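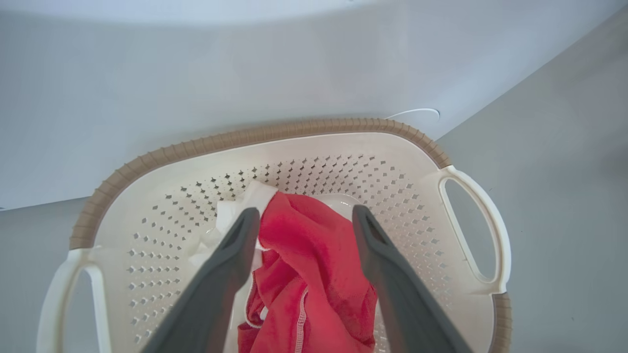

Bernstead Neighbors Help Board > Laundry & Cleaning

Red knit thing in with the whites, how doomed am I?

posted by halfpastlint, 04/03/2021

Settle something for my household. There is one laundry basket here, the off-white plastic kind with little diamond holes all over it and a ribbed tan rim, and everything goes into it. Red knits, white cloths, whatever was on the bathroom floor. My position is that a basket is a parking lot and sorting happens at the machine. The opposing position is that the red is already bleeding onto the white while they sit there, and that I was raised by wolves.

The red one in question is soft, a bit fuzzy, with white stitching along the seams. It has never been washed in this house. The care tag has faded to a blank, so no help there. I would like to know (a) whether color can move between dry clothes in a basket, (b) whether I can wash it with the whites on cold and get away with it, and (c) whether I have to buy a second basket. The Lema store wants 13 dollars for one and I resent it.

Our machine is a Plodau, old, with a dial that has opinions.

3 replies

mrs_spincycle
Dry on dry, you're fine. Dye needs water to travel. What gets people is the damp towel somebody drops on top and leaves there for two days. If a red thing sits under a wet towel, whatever is touching it can come out pink, and fuzzy knits are bad for this because they hold the water like a sponge. So your parking lot theory holds up as long as nobody parks anything wet.

As for (b), no. Test it first. Wet a hidden bit on the inside, press a white rag against it for a minute and look at the rag. Pink rag, it gets washed by itself. Clean rag, I would still do it with darks the first few times, in cold, inside out. The white stitching is worth watching too. If the red runs, the seams show it before anything else does, and you can't exactly unpick them.

If the worst happens, do not put the pink stuff in the dryer. Soak it in cool water with oxygen bleach, following the package, and check it before you do anything else. I rescued a tablecloth that way last October. I also failed to rescue a bra, so manage your expectations.

clestance_dad
Just wash it all together on cold. Been doing it for 30 years. Everything I own is gray now but it is a very consistent gray

mrs_spincycle
@clestance_dad this is the saddest thing I have read on this board, and I read the gutter thread.

tubofwhites
Agree with the rag test. On (c), you don't need a second basket. Get a mesh bag, hang it on one of the handles, and reds go in the bag. It costs less than the basket, and it can go straight into the wash with the thing still in it. It won't stop dye, so don't get ideas about throwing the bag in with the whites.

One more thing about knits: don't leave it wadded up at the bottom for a week with everything piled on it. The creases set and then you're steaming a sweater at midnight.

halfpastlint
Did the rag test. Rag went the color of a cheap valentine. The opposing position has been informed and is being unbearable about it. Washing it alone tonight, and I've ordered the mesh bag.

184 people found this thread helpful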